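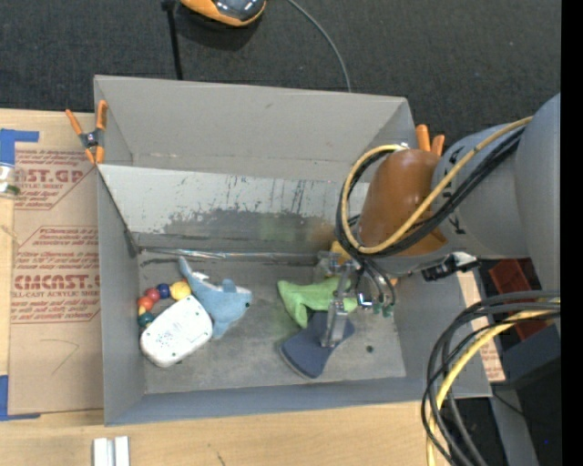 Gray bin with a blue plush sea animal, a white device and a string of beads.

Gosham Lost Property Word List
README, last updated 19 February 2019

Welcome, and thank you for stopping by! This is a small collection of the words people use when they write to a lost property office about something they've left behind (on a bus, in a waiting room, under a seat at the movies). It started as a spelling list for our own front desk and sort of grew from there, as these things do.

What you get: 134 short notes, typed up from paper slips filled in at the Gosham and Lesau desks, plus a table of everyday names for the same item. "Beanie," "wool hat" and "knit cap" all point to one entry, for instance, and you would not believe how many ways there are to say "umbrella."

Files
notes.csv – one note per line, with the desk and the month
names.csv – the everyday names, grouped by item
old/ – the first try from November, kept mostly out of fondness

Names, phone numbers and addresses were taken out by hand. If you spot one we missed, please write to Kamil Jelínek before anything else and he'll fix it.

Known problems: 19 notes have no month, and the spelling is left just as people wrote it. The Lesau slips tend to be shorter, so please don't read too much into that.

You're free to use and share all of it, with a mention of Gosham.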